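Chapter 4
Soft Floors: Mats, Tiles and the Gaps Between Them

In this chapter
Why people cover a floor that is already a floor
How interlocking foam tiles hold together, and how they stop
Measuring a room for tiles, including the awkward bits
Edges, borders and the question of what to do with the leftover teeth
Cleaning, lifting and putting back
Case 4.1: The Stirnlow floor

Before you start
You should have read Chapter 3 (Hard Floors) and done at least the first of its exercises, the one with the spirit level and the marble. If you skipped it on the grounds that you already know your floor is flat, go back and do it. Your floor isn't flat. We will need that fact on the next page.

4.1 A floor on top of a floor

Most rooms come with a floor. It is one of the few things a landlord can be relied on to provide. And yet, sooner or later, someone who works in the room will decide that the floor is too hard, too cold, too loud or too slippery, and will put another one on top of it.

A rug is the oldest answer and still a good one, provided nothing has to stand level on it and no one minds the corners. Rubber sheet is heavier and stays where it is put, largely because moving it takes two people and a change of plan. Carpet tiles sit somewhere in between. The subject of this chapter is the fourth answer, the interlocking foam tile, which has spread from nurseries to gyms, garages, sewing rooms, model railway lofts and the undersides of a great many folding tables. It is cheap and light, it can be cut with a kitchen knife, and it can be laid by a person of no particular talent in the time it takes to boil some potatoes. These are real virtues. The rest of the chapter is mostly about its vices.

A foam tile does three jobs. It takes some of the shock out of anything dropped on it. It keeps small things from skating away, as the surface is usually pressed with a pattern that gives them something to catch on. And it marks out a territory. This last job is rarely mentioned on the packet, but watch how people behave around a coloured mat on a plain floor. They step round it. They take their shoes off beside it without being asked. They put the work on it and the tea next to it, or at any rate they know that they should.

4.2 The joint

Each tile has a row of tabs and notches along its sides, cut on the same principle as a jigsaw puzzle. A tab from one tile is pressed down into a notch in the next. Foam being slightly springy, the tab squeezes as it goes in and swells once it is there, and the two tiles hold. There is no glue and no screw. What you are relying on is friction and the good manners of the material.

Three things spoil the joint.

Wear. A tab that has been pulled out and pushed in many times loses its crisp edge. It still fits, in the way an old slipper fits.

Stretch. Foam that is leant on, knelt on or stood on in the same spot spreads outwards. The tile grows by a hair. A hair is enough to throw out the row beside it.

Mixing. Tiles from two makers may look alike and refuse to marry. Even tiles from one maker, bought a few years apart, can differ in the width of the tab. Buy spares with the first order and put them somewhere you will remember. (You will not remember. Write it on the wall of the cupboard.)

A seam in good order reads as a steady zigzag or a regular line of teeth. A seam under strain begins to wander. Learn to look along a seam from one end, as a joiner looks along a plank. From above, the eye is forgiving and follows the line wherever it goes. From the end, it is much harder to please.

4.3 Measuring up

Measure the room in both directions, at both ends. Write down all four figures, and do not be hurt when the pairs disagree. Rooms are built by people.

Next, measure a tile, and do it with the tabs pushed into a neighbour. A loose tile measured from the tip of a tab will come out larger than the space it will fill, and the error repeats with every tile you lay. In one of the Gondham training rooms, a class worked out its order from the loose size and was one whole row short at the window. The row was filled with a folded blanket, which was still in place when the class after them arrived to do the same exercise.

Worked example. A workroom is 356 cm long. A tile covers 89 cm once joined. Four tiles will fill the length exactly: 89 x 4 = 356. Should you order tiles to fill it exactly?

No. A foam floor pressed hard against two walls has nowhere to go when it warms up or spreads, and so it goes upwards. The result is a low blue hill in the middle of the room, and someone will trip on it while carrying something they were fond of. Leave a finger's width at each wall. This means trimming, and trimming means losing the teeth along one side, so read the next section before you pick up the knife.

4.4 Edges

Where the tiles stop, they stop in teeth. You have three choices.

You may fit border strips, which are toothed on one side and straight on the other. They look neat and are the first pieces to go missing.

You may cut the teeth off. Use a straight edge and a fresh blade, and put a board underneath. The cut tile can never be joined on that side again, so mark its back with the date and the place it came from.

You may leave the teeth alone. This is what nearly everybody does. An open edge shows whatever lies below it through the gaps between the tabs, and it gathers dust in each notch with great fairness. It also leaves you free to add another row later. For a floor that may have to grow, shrink or move to another room, the open edge is the sensible choice, and you will simply have to get used to how it looks.

Case 4.1: The Stirnlow floor

The following notes come from the room book kept by Ľudovít Štefanec, who looks after the workrooms at Stirnlow and has laid more foam than he would wish to be remembered for. Read them once through with the picture beside you, and then again with section 4.2 in mind.
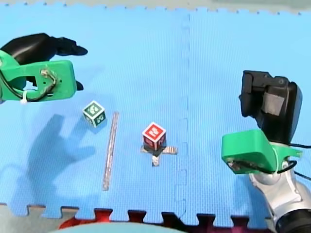
Stirnlow, January 7, 2020

Went over the blue floor again before the others came in. The grid pattern is still fine and clear, and I've no complaint about the foam. My complaint is with the long seam, a little to the right of the middle, which wobbles. It's joined, and I can't call it a fault, but a wobble is how a seam clears its throat.

The far side ends in small teeth against the pale grey. The near side has the big square tabs, and between them you get the dark red and the near-black from underneath. I was asked again whether we could have a border strip there to hide it. I said we could, and that the last border strips went to Slanina with the spare tiles, and that anybody who cares to fetch them back is welcome to. There the matter rests.

Rule for the month, copied on to the door: lift by the middle of the tile and not by the tab. Press joints down with the heel of the hand, working from one end of the seam to the other. No stamping. I know it's quicker.

The supplier's leaflet from Zitumdale says a tile can be lifted and relaid over 100 times. I should like to meet the person who did the lifting.

Ľ. Š.

Notes on the case

Štefanec makes a distinction that beginners tend to miss. A seam that wobbles is a seam to be watched, and one that gapes is a seam to be mended. If you take up every tile whose joint is less than straight, you will wear out the tabs in the name of saving them, and the floor will be worse by June than if you had left it alone and gone to lunch.

Notice also the two kinds of edge. Small teeth and large tabs can turn up on opposite sides of the same piece of floor, and they age differently. A large tab is strong at the root but offers a generous corner to any passing foot. A small tooth is seldom kicked, but it tears more easily when the tile is lifted in a hurry. When you inspect a floor, write the two down separately.

Lastly, consider what shows through. Dark material between bright tabs makes the shape of the edge very plain, and for inspection that is a help. A damaged tab stands out at once. On a floor of the same colour as the tiles you might miss it for a year.

Before moving on to 4.5 (Cleaning), find an interlocking floor that you are allowed to kneel on. Choose one seam and look along it from the end. Draw the line it takes, wobbles included, and mark the place where you would press first. Keep the drawing. You will be asked to lift that seam in Chapter 5, and it is as well to have some record of how it looked before you got to it.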